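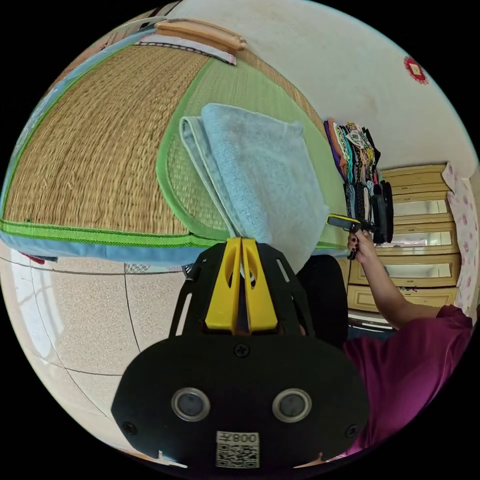 Can a machine fold the wash yet? Small flat stuff, sometimes, if a person starts it off and someone stands by to fix the corners.

That's as far as I got with Aatos at lunch and he wasn't having it. Says Veneo will have something in every apartment in ten years. Bet him 20 dollars. He wrote it down on a napkin. Fine.

14 September 2020. Tired. Up too late reading the Prakness write-up, the one Hanne sent round in July and I never opened. They claim 200 folds in a row with no drop. All one kind of towel though, same size, laid out square every time. My laundry does not arrive laid out square. Wrote SO WHAT in the margin, then felt bad, erased it.

Towels I'd give them. Four edges, pretty much the same on both sides. Pants are another story. Two legs, a waist that won't lie down, pockets, belt loops, one leg always inside out. I can do a pair of jeans while talking on the phone and I have no idea how, which is sort of the whole problem. Tried to write down the steps for Vilho, got to 8 and the pants weren't even on the bed yet.
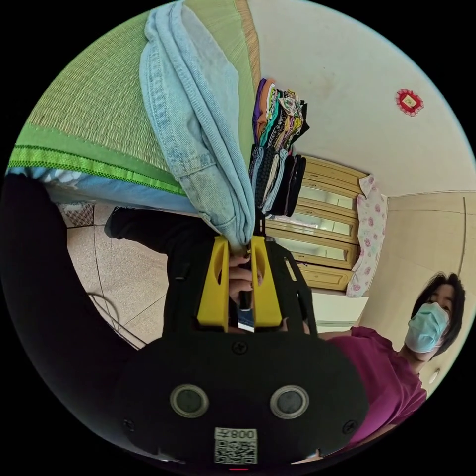
Jeans, held up by the gripper.

Vilho thinks the hands are nearly good enough and it's the knowing-what-to-do that's missing. Romana says the reverse, give her two decent fingers and she'll sort out the rest. They went at it most of the afternoon. I made coffee. Coffee machine works at least, so thats one chore done.

Also bed vs table. Everyone tests on a table. Who folds on a table? I fold on the bed, always have, my mother too. Cloth drags, the cover moves, you lean over and squash the pile you just made. Must tell Skotbridge this before they order 500 of those stupid flat benches.

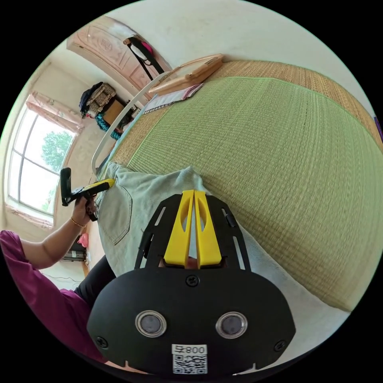
And then the putting away, which no one even counts. Folding is maybe half. Drawer sticks, shelf is full, shirts slide off the top. Sang Âu asked me straight out if I'd pay for one that only folds and leaves the stack sitting there. Said no. Then said maybe. Depends on the price I supose.

Call Väisänen tomorow re the invoice. Own laundry still in the basket, two days now. Bed.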